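Chapter 7
Looking After a Gripper

In this chapter you will learn how to:
check the jaws, pads and pivots of a two-jaw hand-held gripper
clean and change a pair of pads
set the closing point after a pad change
fill in a service card that the next person can follow

Pick up a sweet wrapper between finger and thumb. You barely have to think about it, and yet you are judging how thin it is, how slippery it is and how hard you can squeeze before whatever is inside gets crushed. Now try it with a tool that has two jaws and a few pivots. Suddenly every small fault matters! A pad worn on one side will let the wrapper swing round, and a pivot with too much play will bring the tips together out of line. This is why I love teaching this chapter: the parts are simple, you can see nearly all of them, and a few minutes of careful work makes a difference you can feel in your hand.

We shall follow one tool through the whole chapter, gripper 79 from the teaching workshop at Dramivdale. Its service card was started by Ngozi Afolabi, and by the time it reached us it had logged 3881 closings. The first pads were changed at 2149. Look at those two numbers again when you get to Section 7.3, where we work out how long a set of pads really lasts when the tool spends its days on small, shiny packets (much less time than it does on cardboard boxes, as you may have guessed).

Chidubem Sani, who ran the workshop's repair bench, had a rule that every check starts at the tips and works back towards the handle. Pads first, then jaws, then linkages, then the pins that hold them. We keep to that order here. It feels slow the first time, and by the third you will be doing it without the book.

Before you begin
You will need a soft brush, a lint-free cloth, a small screwdriver, a strip of thin paper and a blank service card. Switch the tool off before you put your fingers between the jaws. Keep the old pads until the new ones have been tested, and mark them left and right as they come off.

Warm-up task
Close the jaws on the strip of paper and pull gently. Turn the strip round and try again nearer the tips. Write down where it slips, and keep your notes for Section 7.2.

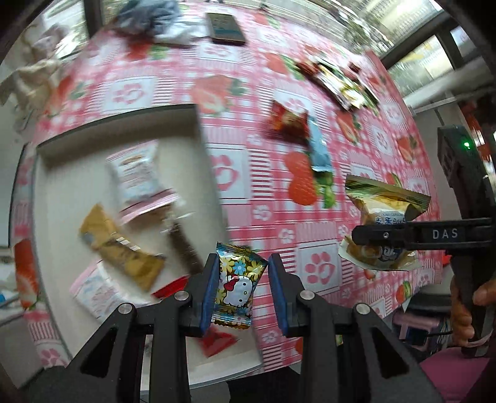 Figure 7.1 A small packet between ribbed blue pads. Note the silver pivot pins on the linkages, two on each side.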